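Notes pour la causerie d'avant-concert, Drisville, 27 avr. 2026

Bonsoir tout le monde, merci d'être venus si tôt. Boire un verre d'eau avant de commencer, je parle toujours trop vite au début !

Dire qui je suis : Noémie, je chante les voix graves dans Durnska, et ce soir c'est moi qui bavarde pendant que les autres s'échauffent.

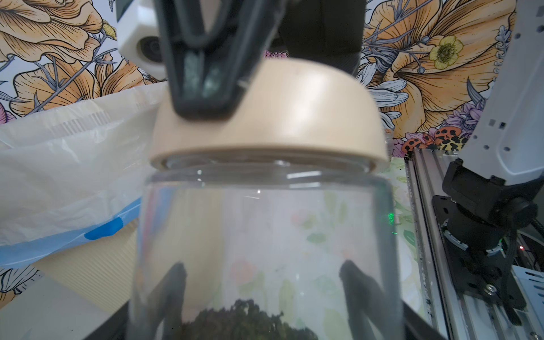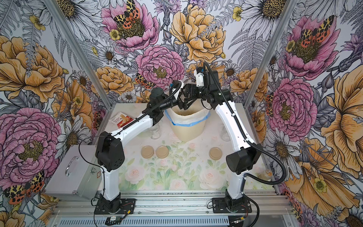 Le bocal au couvercle crème, puis les deux bras au-dessus de la corbeille.

D'où vient le programme ? De février, d'une semaine passée à Geagea avec Sławomir et Rocío. On avait 44 chants de veillée dans un cahier, on en a gardé sept. Raconter le tri (la dispute sur la berceuse, mais vite). Sławomir voulait tout chanter sans vibrato, moi pas — on a fini par alterner, strophe par strophe, et ça me plaît beaucoup plus que prévu.

Parler du bourdon. Faire tenir un ré à toute la salle, bouche fermée, pendant que je chante la première phrase par-dessus. Laisser durer. Si ça baisse, tant pis, je baisse avec vous !

Ensuite le silence entre les pièces. On enchaîne les quatre premières sans applaudissements, demander gentiment. La salle a plus de 400 places et une réverbération très longue, alors on attend que le son soit vraiment retombé avant de repartir.

Extrait à passer : la prise de travail du troisième chant, celle où Rocío entre trop tôt. Elle est d'accord, j'ai demandé. On a gardé cette entrée décalée dans la version de ce soir.

Questions, deux ou trois. Si on me demande les paroles : elles sont dans le livret, à l'entrée, traduites par Rigoberto.

Rappeler d'éteindre les téléphones, puis filer en coulisses — par la porte de gauche, celle de droite grince.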